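Warkirgate cup trials

The Warkirgate cup trials are a set of comparison tests for robot grippers, run by the automation firm Skiltora at its Wernden site. Four grippers, one arm, one camera layout, one kind of object: the plain paper cup. First results were put out on 2023-04-16, with a second round in June of the same year.

Background

Paper cups are awkward for grippers. Light, soft in the wall, stiff at the rim, and they nest tightly when stacked. Skiltora had been testing on rigid blocks up to then and the numbers looked good, too good for kitchen work. The name comes from the street the first test room was on, the trials moved to Wernden before any scored runs were done.

Grippers compared

Skiltora K2. Two flat fingers with rubber pads, the firm's own standard part.
Kushnir soft hand. Three air-filled fingers, slow to close.
Kushnir pinch. Narrow tips meant for picking at a rim.
Suction cup on a short bellows. Dropped after the first round, poor seal on curved walls.

All were fitted to the same arm and controller. Changing over took 9 minutes on average, mostly cable work.

Method

Each gripper did 180 attempts per round. A pass meant the cup was lifted, moved 400 mm and set down with no crease in the wall. Starting poses were upright, on its side with rim facing the arm, on its side with rim away, and nested in a stack. Grip force was logged at the wrist.

Human handling was used as the yardstick. Footage from head height was gone through for hand poses, in ordinary pantry corners as well as at the bench, and each pose matched to the nearest thing a gripper could do. Two-handed holds on a sideways cup, one hand near the rim and the other round the lower part, had no match on a single arm and were kept as a separate class. 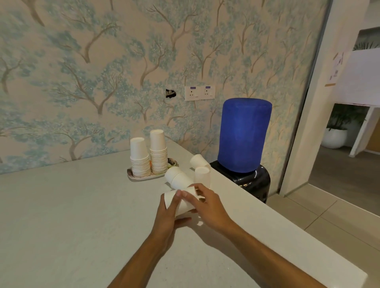
Results

The soft hand came out best on cups lying down and worst on stacks, where it tended to lift several at once. Pinch was the other way round. The K2 creased cups at its default force; turned down it did alot better but slipped on the upright pose. Across both rounds the log holds 1,729 scored attempts, a few having been thrown out for camera faults.

Camera placement mattered more than expected. A wrist camera lost sight of the rim in the last part of the approach, white cup on pale worktop being the hardest case. Adding a fixed overhead veiw fixed most of it.

Criticism

One arm only, so nothing on two-handed holds beyond the pose notes. Empty cups throughout. The Kushnir parts were run on Skiltora's controller and not their own, which may have slowed the soft hand.

See also

Soft gripper
Wrist camera
Wernden test site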